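Subject: Re: [Lau] wrist cable and finger pads on the desk arm

On 4 January 2023, Ilham Mangundap wrote:

> Did you ever get the wrist cable on Lau to stop snagging? Ours at Rurnilach catches every time the forearm rolls over. And what are you doing about finger pads? Mine look chewed.

Oh yes, and I'm so happy with how it came out that you're getting the long version!

The cable first. I had it tied down at the shoulder and again right behind the gripper, and that was the mistake. With both ends tight, the slack had no place to go when joint 4 turned. I cut the tie nearest the gripper, let a longer loop run between the two, and put a strap further back to keep it off the elbow. Then I ran 300 slow rolls with the speed turned way down, one hand on the stop button, and it didn't catch once.

Next the mounting plate. The screws had worked themselves a little loose over December (you could feel it if you wiggled the gripper by hand with the power off). I backed them out, cleaned the threads, put on a dab of medium threadlocker and let it sit overnight. After that I redid the wrist camera offset from scratch, which took 7 tries, mostly my fault for typing a minus sign in the wrong field.

The job we tune against is still the old one, reaching in under the desk where the cords and chargers are. It's a great spot for it, with an apron to clear on the way in and plenty of thin cable on the way down. 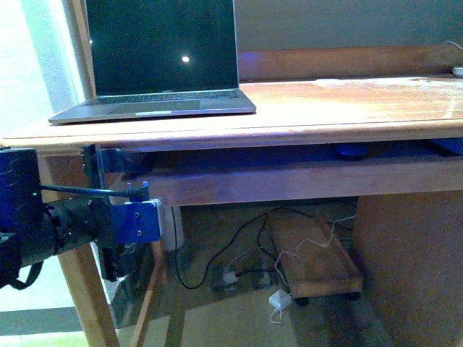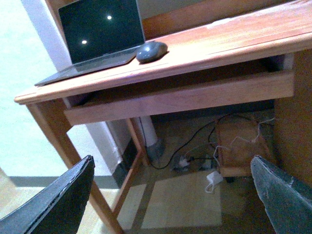 Ilham wrote back off-list that the Rurnilach arm has the same two tight ties, and asked whether the longer loop gets in the wrist camera's view at full roll. It does on mine if the loop hangs on the camera side, so flip it to the other side before you strap it.

Pads: I swap mine at 2000 grips now, or sooner if the edge starts to fray. The Stunley ones are thicker and forgiving on thin cords, the Flinard ones hold their shape longer. I peel the old pad off warm, wipe the finger down with alcohol and press the new one on for a few minutes in a clamp. Do both fingers together! One new and one old closes off center, and you'll spend an evening blaming the calibration.

I'll put my offset file in the Lau folder tonight. Check the sign on the second line before you load it.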